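Lecture 5 - learning to handle cloth from hand-held demos
Notes by D. Pennington, 8 March 2018. Slides are Léonie's, errors mine

Carried over from last time: rigid objects have a pose, cloth doesn't really. Six numbers gets you a mug. A sweater, no. So we stop estimating state and go straight from pictures to motion.

Setup (Pulport method, you have the reading). Person holds the gripper, does the chore, camera rides on the tool. Record images, finger opening, tool path. Later the same fingers go on the arm, so the view at training and the view at run time match. Mostly match. See the part on wrists below.

Why not teleop? Slow, and people get stiff with it. Bastien Huet timed both on folding, 4 demos by hand for each one by teleop. Also you can carry the thing into a real bedroom.

Data for the homework: 400 demos total, 150 held back for test. Don't tune on the 150. I will be able to tell.

Grasping knits. Fingers close on an edge or a fold, never flat on the middle of the cloth. A pinch on a fold grabs two layers or more and the policy has no idea how many. Thickness at the fingertip is a weak clue, finger opening is a better one. Use both.

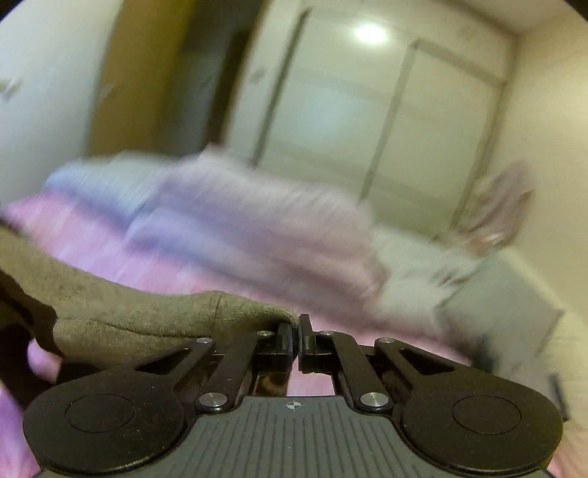 Notes p. 5

Gray knit, left finger has it by the edge where it bunches into a thick fold. Look at how sharp the gripper is compared with the bed and wardrobe behind. Tool and camera move together so the tool stays put in the picture and the room smears. Consequences:

1. Background features are bad for tracking on fast moves. Toshio Yoshida's fix is to drop the blurry pictures from the path estimate but keep them for the policy. Works ok.

2. Network can cheat by looking only at the fingers. Check with the masking test from lecture 4.

3. Human hand is sometimes in view, fingers at the far left here, under the fabric. At run time there is no hand. Options: mask it, or add a second gripper and ban bare hands. Orenstead data has bare hands thoughout.

Wrists. People twist in ways the arm can't. Filter the path against the arm's joint limits BEFORE training. Ginette Besnard's group did it after and lost most of November to it.

Result to remember: more rooms beats more demos per room, for the same total. Plot is in the Hustatholm report, second figure. Effect is smaller for towels than for knits, no good explanation yet. My guess is stretch.

Homework: train the baseline, run the masking test, write one page on where it fails. Pictures of failures please, not just the sucess rate. Reading for next time is Chaimongkol, skip the appendix.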